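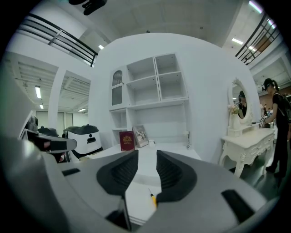

Week 4 notes: Reading a lease before you sign it

Practical Money for Adults, evening section
Notes updated 2026-06-30

Okay, so last week we did bank accounts and I ran long, as usual, which means the end of the credit union material got squashed into tonight's first ten minutes. If you missed it, the short version is on the back of the Week 3 sheet. Everything from here on is leases.

I picked leases for the middle of the course on purpose. Most of you told me on the sign-up form that you rent, and a lot of you have a renewal coming up in September when the college crowd comes back and every landlord in town suddenly remembers your phone number. I rented for 17 years before I bought anything, and I signed at least three leases without reading past the rent line. So please don't feel silly if you've done the same!

What a lease is

A lease is a contract for the use of a place, for a set time, at a set price. Rent, dates, address, names. If any one of those is wrong or blank, stop and get it fixed before you sign. I mean blank in the literal sense — I once had a lease with an empty line where the end date should go, and the office told me they'd "fill it in later." Don't do that.

A month-to-month agreement is still a lease, it just renews itself each month until one side gives notice. People hear "month-to-month" and think it means no rules apply. The rules are all still there, and the notice period is the one you should look up first.

Our sample lease

We're using the Jillside packet all evening (the stapled one, blue cover). Jillside is a two-story building with the rent set at 800 a month, and the landlord named on it is a company called Ferkoven. You'll want a pen and you'll want to scribble on it. Number the pages yourself, the copier dropped the page numbers again.

Go through it once fast, start to finish, without stopping. Then go back and mark four kinds of things:

Money — circle it
Dates — underline it
Things you have to do — star
Things they have to do — box

When you finish, look at how many stars you have compared to boxes. Every class gets a little quiet at that point.

Money clauses

Rent is the easy one. The ones that bite are smaller. In the Jillside packet, look for the late fee (it's in section 6, inside a paragraph that starts out talking about parking, I have no idea why), the returned check fee, the key replacement fee, and the "administrative charge" at move-in. That last one comes to 203 dollars and nothing in the lease says what it pays for. Is that allowed? Depends where you live. Some states cap move-in charges or make the landlord say what they're for, and some don't. You can always ask, in writing, what it covers and whether it comes back to you.

Deposits. Write down three things: how much, what they can take out of it, and how long they have to send it back. Your state almost certainly has a law on the last part, and the lease can't give you less than the law does, whatever the paper says. I put the link to the state tenant guide on the course page. Read the deposit section even if you read nothing else in it.

"Normal wear and tear" comes up here too. Faded paint, small nail holes, carpet that's flat where people walk: usually normal. A burn in the counter or a door off its hinge: usually damage. There's a big mushy middle, and the mushy middle is where your move-in checklist earns its keep.

The move-in checklist

Do this on day one, before the boxes come in if you can manage it. Go room by room. Open every cabinet door, every drawer, run every tap, flip every switch. Write down what you find, good and bad, and get the landlord or the office to sign a copy. If they won't sign, email it to them the same day so there's a date on it.

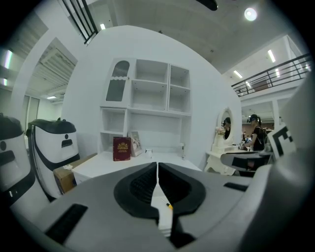
Built-ins get forgotten more than anything else on the list. Shelves, closet rods, medicine cabinets, the little drawer under the oven. Anything that came with the place counts as theirs, and anything you bring counts as yours, so write down which is which. I've seen people charged for "missing" shelves that were never there in the first place, and they had nothing on paper to say so. If the apartment comes furnished, ask for the furniture list and attach it to the lease. A furnished place with no list is an argument waiting for move-out day.

Somebody always asks about video. Sure, video's great, walk through and talk as you go. But keep the written list too. It's much easier to point at line nine than to scrub through your phone looking for the bathroom.

Repairs

Find the sentence that tells you how to report a problem. Jillside wants it through an online portal called Likoria, and the lease says phone calls "do not constitute notice." So if you call about the heat, and they say sure, we'll send someone, and nobody comes, the lease says you never told them. Call if you like! Then put it in the portal anyway, and take a screenshot of it.

Also look for who pays for small stuff. Light bulbs and air filters are normally on you. Some leases try to put every repair under a certain amount on the tenant, and that one's worth a real conversation before you sign. In plenty of states the landlord has to keep the place livable no matter what you agreed to, but "livable" covers heat and water and locks, and may well not cover a sticky drawer.

Entry

Can they just walk in? Generally no, outside of emergencies. Most states ask for reasonable notice, and many put a number of hours on it. The packet says "with notice when practical," which is about as soft as language gets. In the second example lease (Sivakumar Court, single sheet, white) you'll find a much better version of the same clause. Put the two side by side and tell me which words do the work. We'll spend a good chunk of time on this one.

Renewal and getting out

Automatic renewal: look for it. It's usually near the end, and it usually says something like "unless tenant gives written notice sixty days before the end of the term." Sixty days is early. If your lease ends in September, that puts your decision in the heat of July. Take out your phone right now and set a reminder for a week before the deadline. I'll wait.

Breaking a lease early costs money most of the time, though not always as much as people fear. Check whether there's a buyout amount, whether you can sublet, and whether the landlord has to try to find a new tenant (in many states they do). Military orders and some safety situations have their own legal protections, and the tenant guide has a page on each.

Asking for changes

You're allowed to ask. I can't say it enough. Cross out the line, write in what you want, initial it, and see if they'll initial it too. A big company will often say no because the form is the form, but a person renting out the upstairs of their own house might say yes to almost anything sensible. And anything they promise you out loud — new blinds, a parking spot, the dog — needs to be on the paper. Emails help. Paper is better.

For next week

Finish marking up the Jillside packet. Bring your own lease if you have one and you're comfortable with it (cover up your personal details, nobody needs to see those). Write one question you'd ask Ferkoven before signing, phrased the way you'd really send it. We'll start on renters insurance in the second half, so skim the two-page sheet if you get a chance.

Same room, and the side door should be unlocked this time.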